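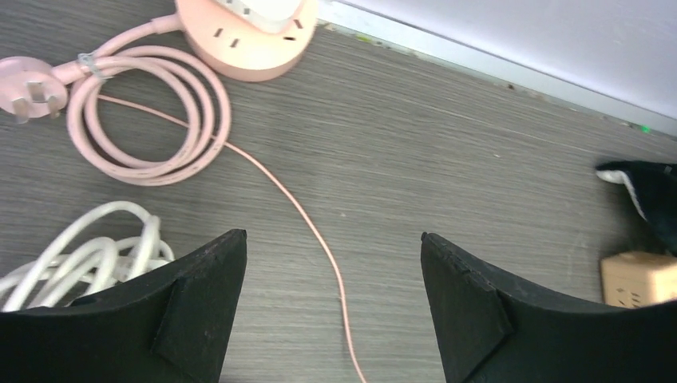
Teleop on cables is the thing I keep getting asked about off-list, so I'm going to dump everything in one message and then you can all argue with me. Cables are hard for me to drive, never mind for the policy to learn. A block has a place where it is. A cord has forty places where it is, and the moment you close on one of them the rest goes wandering off. Look at the thick pink cord up there, wound in its loops with the little tie near the top, and then the thin pink cable that comes out from under it and runs down between the fingers. If my job is "pick up the thick one," I have to decide where I'm going in, and I have to decide it the same way tomorrow. I was terrible at that in June. I grabbed whatever was closest (sometimes two strands at once!) and called it a success because something came up off the surface.

We log everything through Drotell now, and the current set stands at 1,236 episodes. Roughly 1,000 of those are ones I'd train on. The rest are me hesitating. You can spot them from the joint traces alone: approach, stop, back up a little, approach again, stop. The policy picks up the hesitation beautifully, by the way. Our first Cumine checkpoint would hover over a coil and dither exactly like I do before coffee.

What helped most was deciding on the grasp before I touch the leader arms. I look at the mess, say out loud which strand and from which side, and then go. It feels silly for the first morning — after that you stop hearing yourself.
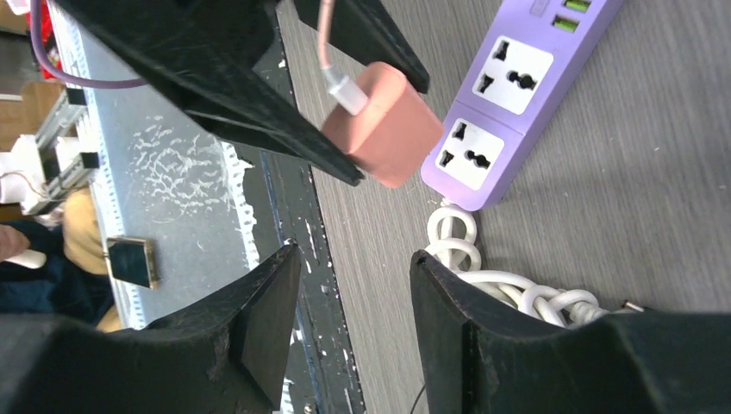

Obinna Okoro thinks I should drop the leader arms for this and just hand-guide, since with your hand on the wrist you feel the cord tug back and you quit pulling before the adapter goes for a ride. And he's right about the tug. I get nothing back through our leaders, so I drive by eye, and when a plug snags under something I find out late. Where I part ways with him is the wrist view. With hand guiding, my knuckles and half my sleeve end up in it, and I've had a model learn to wait for a sleeve. It only moved once somebody leaned in! We threw that whole batch out.

So for now it's remote control for anything that goes into training, and hand guiding only for finding out how hard I can pull.

A few settings, in case anyone wants to copy us:

- Leader-to-follower scaling turned down for the last bit of the approach. I have it on a foot pedal.
- Fingers nearly closed on the way in when the strands are close together. Wide open, they scoop up the neighbors.
- Stop after 4 failed tries, park the arms, start a new episode. A long heroic recovery is fun to drive and awful to learn from.
- Same driver for a whole session. My style and Orer-bench style do not mix well in one batch. 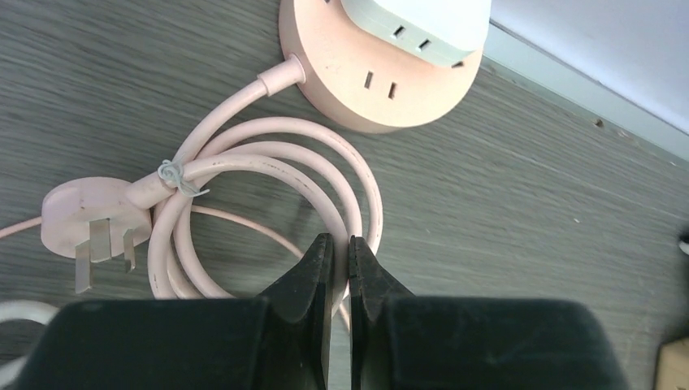 About that second item, it does cost you something. With the tips almost together you have to open up right over the strand, and if you open too low you shove the loop sideways and have to chase it. I open high, drop straight down, close, wait a beat, lift. The beat matters more than I expected. Without it the model starts lifting while the fingers are still closing, and it comes up with air.

Two arms is another story, and I'm still bad at it. The right one wants to help while the left one is busy, and I end up with both grippers headed for the same cord. What I do now is give one arm a job and keep the other one still until the first is clear. Boring, slow, and the episodes are a lot cleaner. 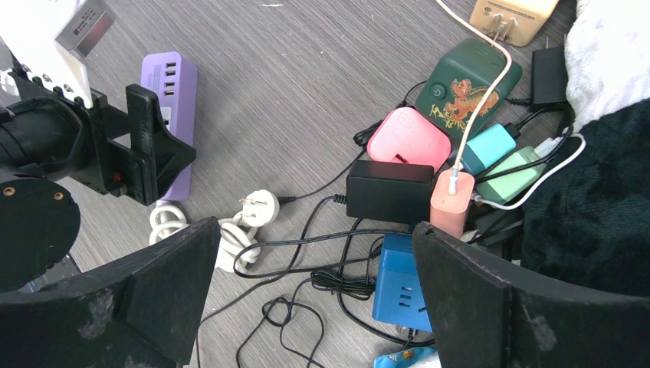
I also quit tidying before each run. Early on I laid the chargers out nicely with space between them, and the policy was great as long as the world was laid out nicely. Now I tip things out, nudge them a bit, and take what I get. My success rate as a driver dropped, which stung, but I'd much rather have that than another tidy-desk robot.

Still stuck on plugs with the prongs facing up. If anyone at the Okafor end has a grasp that doesn't twist the thing on lift, please send me a few episodes, even ugly ones.

On Thursday, October 10, 2024, Obinna Okoro wrote:

> Question for the cable people. Are you all still using leader arms? I went back to
> moving the arm by hand this week and my pulls got much gentler, because
> I can feel when the cord is caught. It's slower, sure. But I stopped dragging
> the adapters around with it. Would like to hear from anyone who has
> trained on both kinds, and whether you mix them or keep them in separate
> sets. I have only tried separate.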